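About Us

Welcome, and thank you for wandering over to this page! Most people come to our site for the opening times or the order form and then go on with their day, so if you've found your way here you are probably the curious sort, and we like the curious sort very much.

We are Losorham Market Displays, and we make and fit out produce stands, crates, shelving and baskets for greengrocers, farm shops, school play-stores, training kitchens and anyone else who has vegetables to show off (real ones or pretend ones, we are fond of both). We have a workshop at the back and a showroom at the front, and between them there is a narrow hallway where everybody stops to talk and where a good half of our ideas have come from.

How it started

The business was begun by Marjatta Mäkelä, who grew up behind the counter of a small grocery and spent her childhood Saturdays restacking potatoes. She will tell you that she learned more about selling from a heap of potatoes than from any course she took later on. A good heap comes right up to the rim. It looks as if somebody cares about it. When the heap sinks, people start to pick around in it, and then they walk on to the apples and forget that they came in for potatoes in the first place.

When she opened on her own, it was with one workbench and an order for 18 crates from a farm shop whose owner had seen her fixing a broken one in the parking lot. The crates went out, the farm shop asked for a stand to put them on, and the stand is where things really began. Her first one was too tall at the back and too deep at the front, and a customer of ordinary height couldn't reach the upper row without leaning on the lower one. She took it home again and cut it down. We still have the piece she sawed off, hanging over the workshop door.

The stand we are known for

These days our best-loved piece is the Zavari, a stand with two tiers and four open crates, in light wood with slatted sides and darker corner joints, and dark gray panels at the ends of the frame. It has changed very little over the years. We've made the slats a touch smoother and rounded the places where sleeves used to catch, and we have argued at length about the gray (Marjatta wanted green, and still does), but if you bought one of the early ones you could put it next to a new one and only a very fussy person would mind.

We keep a Zavari dressed in the showroom all the time, and we change it often. Squashes go up top, as a rule, with the orange ones highest, and the dark green striped ones under them where they can hold the pile steady. Carrots lie lengthwise next to them with their tops showing. Potatoes go low down, where the weight belongs, and the cabbages get moved more than anything else in the building, from crate to basket and back again, depending on who last had an opinion. 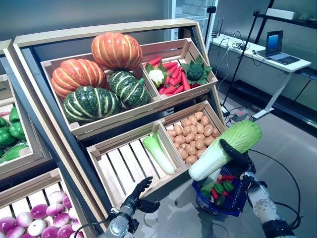
We have learned a lot from these rearrangements, and we pass along whatever we can. A bare crate beside a full one makes the full one look generous, up to a point, and then it starts to look like closing time. Two colors of squash do more than four. Cauliflower wants its leaves left on, and broccoli likes to sit where the light reaches it. Peppers are happiest in a basket of their own, green and red together, low enough that a child can see in. None of this is a rule, and we've had customers do the exact opposite with great success, including one lady who fills her whole stand with onions every October and sells the lot.

Real vegetables and the other kind

People often ask whether we have anything to do with the pretend vegetables, and yes, we do! A few years in, a school wrote to ask if we could build a small shop for its youngest classes, and once we had made the stand it seemed a shame to send it off with nothing in it. We went looking for models that had some weight and shape to them, that looked like something you might cook, and the collection grew from there. Our stockroom list now runs to 1463 pieces, from chili peppers up to cabbages, and Marjatta knows more of it by heart than is reasonable.

Model produce earns its keep in more places than you would think. Schools use it for playing shop and for learning to sort and count. Training kitchens use it for practicing a display before the fresh delivery comes in. New grocers borrow a set for a week to try out a layout, which saves them bruising good fruit while they make up their minds. We lend sets out in plain boxes with a list inside the lid, and all we ask is that everything comes back in the box it went out in. (If a carrot goes missing, please just tell us. Carrots go missing. We have spares.)

The workshop and the people in it

There are 9 of us now, counting the two who drive the van. Most of us came here from some other line of work: a baker, a boat repairer, a woman who kept the books for a feed store and wanted to do something with her hands. Everybody learns to make a crate from start to finish, even if they are going to spend their days on the phone, and everybody's first crate goes home with them. There are some very wobbly ones holding shoes and firewood in houses all over this town.

Our wood comes from the Murau yard, which has supplied us from the second year on. They know by now which boards we'll send back. The slats are cut in the morning, when the workshop is quiet, and assembled after lunch, and the last hour of the day is for sweeping and putting away. Marjatta is strict about that last hour. She doesn't mind a mess at noon, but she likes to walk into a clear room at seven the next morning with her coffee and begin.

The showroom is kept a bit differently. It is meant to be used, so things get picked up, turned over, tried on another shelf and set down in the wrong place, and we put them right again when we can. Pale wooden shelving goes up behind, in the same light color as the stands, so that whatever is placed before it has a calm background and you can see its shape. We tried painted shelves once. The tomatoes looked splendid and everything else looked unwell.

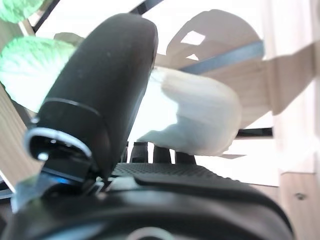
How we work with you

If you are thinking about a stand, the best thing is to come and see us, and bring the measurements of your space if you have them. Bring a photo too, if that's easier. We would rather spend an hour with you moving crates around on our floor than send you something that blocks your doorway. There is always a pot of coffee on, and there is usually cake if the baker has had a good weekend.

For those who live too far off, our Gunawan planning sheet can be printed at home and filled in with a pencil. It asks how much room you have, what you sell most of, how tall the people are who will be doing the stacking, and whether you close up at night or need to roll the whole thing indoors. That last question has saved more than one of us from an embarrassing delivery.

Stands are built to order. Crates and baskets we try to keep on the shelf, and you can buy them one at a time, which a lot of people do, for toys or laundry or records or the dog's things. We made our crate number 4000 last spring, and it went to a gentleman who wanted it for his seed packets and was rather surprised to be given a slice of cake along with it.

Repairs

We repair anything we've made, however old it is, and a fair number of things we haven't. A slat can be replaced in a few minutes while you wait. A corner joint takes longer, and we'd ask you to leave it overnight. Please empty the crate before you bring it in! We have had potatoes roll under the band saw, and they are a nuisance to get out.

Come and say hello

The showroom door is the one with the basket beside it, and the bell works if you push it hard. If no one comes, walk around to the back and call out, and somebody will put down what they're doing and let you in.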